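October, late evening, kettle just gone off 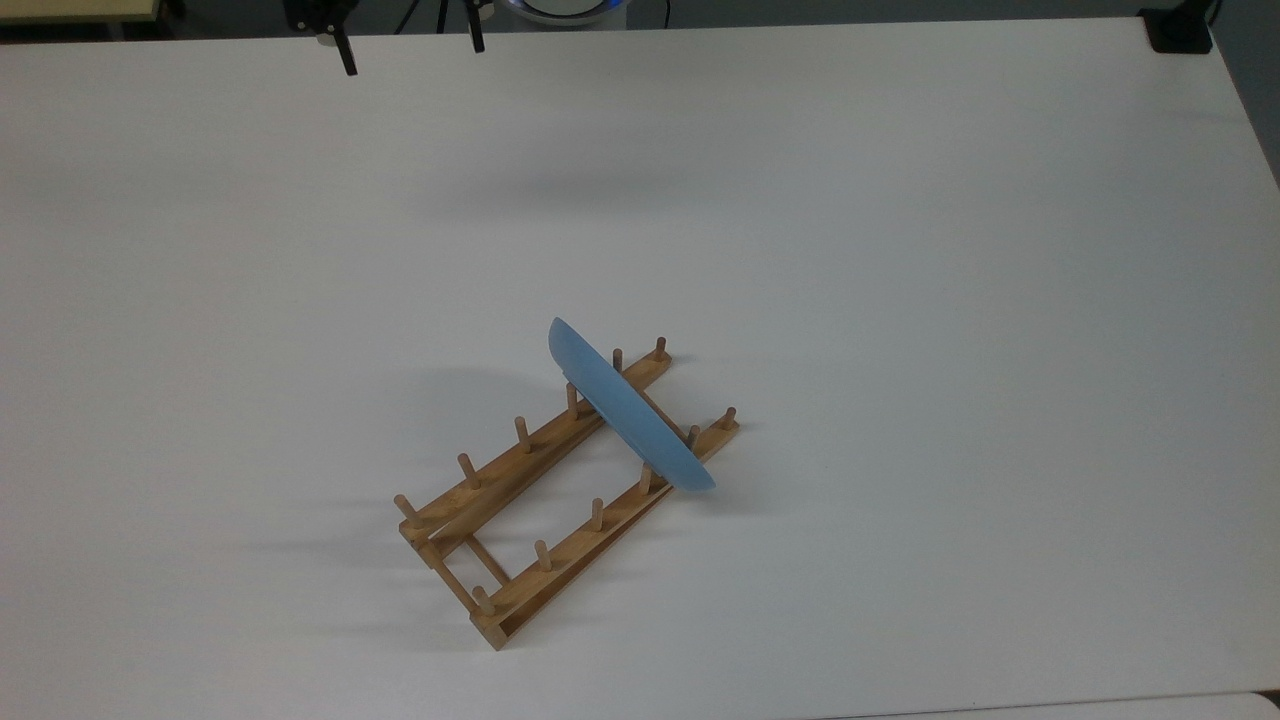 I have been meaning all week to write down where I have got to with the Psalms, and I keep falling asleep over them instead, so tonight I am sitting up straight at the desk with a proper light on. I reached Psalm 73 this morning (I had to read it twice, and then once more out loud) and I don't think I have ever noticed before how cross the man is at the start of it. He looks at everybody getting on so nicely without a thought for God and he is simply fed up! Then he goes into the sanctuary and the whole thing turns over. I must have heard it read dozens of times at Samau Road and let it go past me like the weather.

Eirini lent me her old study Bible for this, the one with the notes squeezed into the margins, and I am on page 604 of it, with 318 still marked by a ribbon from when she was reading about Ruth. I haven't liked to move it. The paper is so thin that my pencil comes through, so I have gone back to using a notebook, which is better anyway as I do ramble on.

Our little group met again, 5 of us this time, with Merja back from seeing her sister and looking very well. Costel had us going through the psalm a verse at a time, and we got as far as "my feet were almost gone" and stayed there for most of the evening. Yoon-hee told us how it reads in Korean, and I wish I had written it down while she was talking, as I can only remember that it sounded much more slippery than ours. Aleksi thought the sanctuary part came too quickly, as if a page had been lost. I said I rather liked it being quick, and then lay awake afterwards wondering if he was right.

We sang number 275 to finish, far too high for me, and I hummed the last verse.

Must remember to ring Merja about the lift on the Pelkonen side of town, and to give Costel back his commentary before he needs it. Psalm 74 tomorrow, before breakfast if I can manage it. I have put the notebook on top of my slippers so that I can't miss it.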